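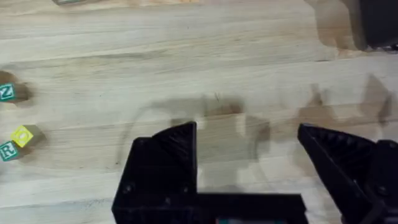
Hermenegildo Becerra doesn't like the word "timeless", and he likes it even less when it's on a price tag. He repairs and refinishes tables in a rented workshop behind the Ganstead rail yard, and much of his work for the past few years has come from people who bought a pale timber table and then tried to live with it.

"They ring me in February, after the holidays," he says. "Somebody put a pot down, or the kids did their slime on it. And they're upset, because the shop told them it was a table for life. Well, it is. The marks are for life too."

I went to see him because I was thinking of buying one. My partner had been sending me links to the Prika, a plank-top dining table sold by Esteves in a shade the website calls "oat". I had doubts about the colour, the price and the sentence about how each board tells its own story. Becerra had read the same page.

"What story? It grew, they cut it down," he says. "Look, knots are fine. I like knots. But ten years ago a knotty board went underneath where you couldn't see it, and they charged you less. Now it's character."

I ask whether that means the timber is poor. He won't go that far. Softer boards with plenty of figure can make a good top, he says, provided they've been dried properly and the joints are tight. What bothers him is people paying for streaks and then being told nothing about how the surface wears. Run a fingernail across a pale softwood and you'll leave a line. Write a cheque on it with a ballpoint and you'll be able to read the amount next Christmas.

The whitish finish gets more of his scorn. Many light tops are given a tinted oil or a thin wash to hold back the yellowing, and customers are seldom told which. He keeps a tin of Teltier on the shelf, a wax oil he was talked into trying, and he is only half converted.

"The label says 2 coats. I put on three and I wouldn't have stopped at two for a chopping board," he says. "It looks good, I'll give it that. Doesn't go orange. But then they say no maintenance, and there I stop listening. Everything with oil on it is maintenance."

His own method is dull, and he describes it with some impatience. Clean the top with barely damp cloth. Let it sit overnight. Sand with the grain, finish at 220 and leave it there — he has seen people go so fine that the oil has nothing to soak into and just lies on top going tacky. Wipe on a thin coat, wipe it off again, walk away.

And the dark lines where the boards meet? I'd assumed those were dirt.

"Could be dirt. Could be glue that wasn't cleaned up, could be just the edge of the board being a bit darker than the middle. You can't tell from a photo, and people send me photos all day. They say, can you get rid of this shadow? Half the time it's a shadow! It's their lamp."

He has a point about light. In the workshop he moved a finished top from the window to the back wall and it went from cream to something closer to dishwater. He hadn't touched it. Esteves, I noticed, seems to shoot its tables beside very large windows.

I pressed him on his prices, since a man who tells you not to trust the shop also has something to sell. A full strip and re-oil for a table seating 4 takes him roughly three days, most of it drying time, and he charges for all of them. I said that seemed steep for drying time. He said the table was taking up floor either way, and that I was welcome to do it in my lounge room. I'm still not sure about that answer.

Nor was I entirely persuaded by his view on placemats, which he thinks are for people who should have bought laminate. I own placemats. I've seen what my family does with beetroot.

So would he buy the Prika? He thinks about it for longer than I expected.

"Second-hand, yes. Let somebody else be upset about the first scratch. Check underneath, check that it doesn't rock, look along the top from one end to see if the boards have cupped. If they've had it a few winters and it's still flat, it'll probably stay flat."

And if the seller calls it timeless?

"Offer less."

My partner has since found one in Ganstead, used, with a ring mark near one corner that the ad describes as "minor patina". We're going to have a look at it in the afternoon, with the curtains open and then with them shut.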